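Arken Hand-Held Gripper, Model 345

The Arken 345 is a two-finger gripper operated by hand, supplied by Ladside for recording household tidying tasks. Ridged blue pads line the inner faces of the black fingers.

Order code: 1336
Weight: 700 g
Replacement pads: sold in pairs, code 198
Enquiries: Aroha McAlister, Ladside Equipment Sales

In use at a kitchen table

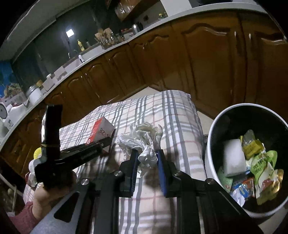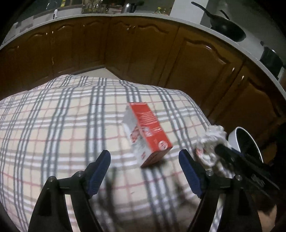
Delivery and returns

Orders received by 17th July are dispatched from the Costigan depot. Unused units may be returned until the end of October.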